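Capítulo 7
A canção que viaja: gêneros, parcerias e mercado

Objetivos do capítulo
Reconhecer como um gênero musical local passa a circular em outros países.
Distinguir regravação, sample e participação especial.
Ler com cuidado os números de audição divulgados por gravadoras.

Quando uma canção faz sucesso fora do lugar em que foi gravada, raramente viaja sozinha. Leva consigo um modo de tocar bateria, um sotaque, um jeito de dançar e, muitas vezes, uma disputa sobre quem deve receber pelo uso. O samba, o highlife, a cúmbia e o reggae passaram por isso em épocas diferentes e com resultados desiguais para os músicos que os criaram.

Neste capítulo acompanhamos o caso do cantor Onyekachi Onyeka, que gravou seu primeiro disco pelo selo Prososlow. A faixa de abertura, "Sirnau", tinha uma base de guitarra repetida em compasso quaternário e um refrão de 16 compassos. No primeiro mês, foi ouvida 1.152 vezes. Depois que a cantora Gristetti incluiu um trecho do refrão em uma música sua, a gravação original chegou a 3.742 audições no mês seguinte – ainda pouco para os padrões do mercado, mas o bastante para que o selo pedisse uma nova versão. 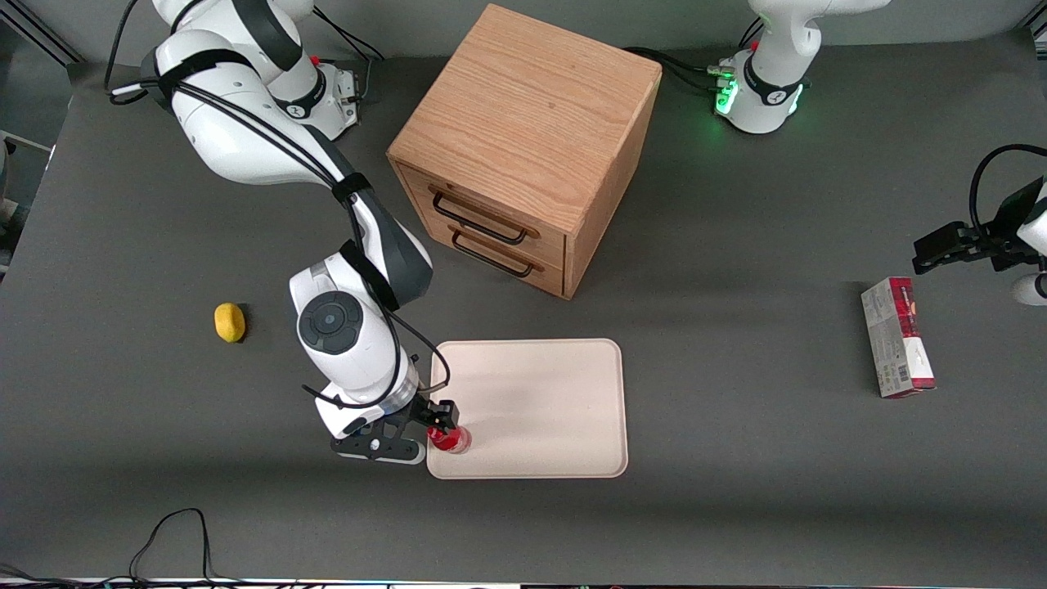
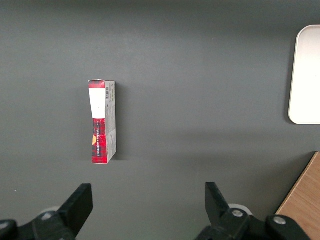

Copo vermelho junto a uma bandeja creme (primeira foto); caixa de papelão com xadrez vermelho e etiqueta branca (segunda foto).

A nova versão trouxe duas mudanças. O andamento ficou mais rápido e a segunda estrofe foi entregue a outro intérprete, o rapper Ong. Trata-se de uma participação especial: o convidado canta ou rima em uma gravação alheia e aparece no título. O uso do refrão por Gristetti é um sample, pois reaproveita o som já gravado. Se ela tivesse cantado a melodia inteira com seus próprios músicos, teríamos uma regravação.

A diferença importa na hora do pagamento. No sample há dois direitos em jogo, o da composição e o da gravação. Na regravação, apenas a composição precisa ser licenciada. Na participação especial, vale o que estiver no contrato entre os artistas – pode ser um valor fixo ou uma porcentagem.

Os ouvintes também mudam. O público de Ong conheceu "Sirnau" pela versão rápida e muitos nunca procuraram a primeira. Para parte da crítica, a canção perdeu o balanço que a ligava aos bailes onde Onyeka começou. O cantor discordou e passou a tocar as duas no mesmo show, uma depois da outra.

Antes de continuar
Escolha uma música que você conheceu por meio de uma regravação. Procure a gravação original e anote as diferenças de andamento, instrumentação e letra. Guarde as anotações, elas serão usadas na seção 7.2.

7.1 O que é um gênero musical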